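Drilldale cable fault

The Drilldale cable fault was a repeated failure of a bin-picking robot cell at the Pivonside workshop in Drilldale. It was reported on July 26, 2019 by the technician Waqas Jatoi. Nobody was hurt, but the cell was out of service until October.

The cell takes mixed objects out of a metal bin with a gripper. The cables to the gripper run along the outside of the arm and are held by ties. When the wrist turned far to one side, the loop of cable became too tight, and the signal from the gripper was lost for a moment. The controller then kept the last known finger position, and the arm moved down with the fingers in the wrong state.
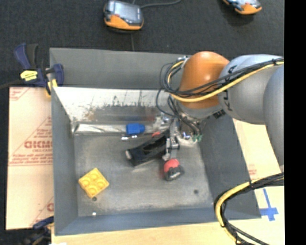 KUKA arm with its gripper over the metal bin. The cables form a loop at the orange joint.

The fault was difficult to find, as it appeared only in certain poses. Jatoi repeated the same movement more than 2,000 times and recorded 70 signal losses. At first the gripper software, named Zosik, was suspected, and it was installed again two times without any effect.

The repair consisted of a longer cable loop and a limit on the wrist rotation. The controller was also changed so that it stops the arm when the gripper signal is missing.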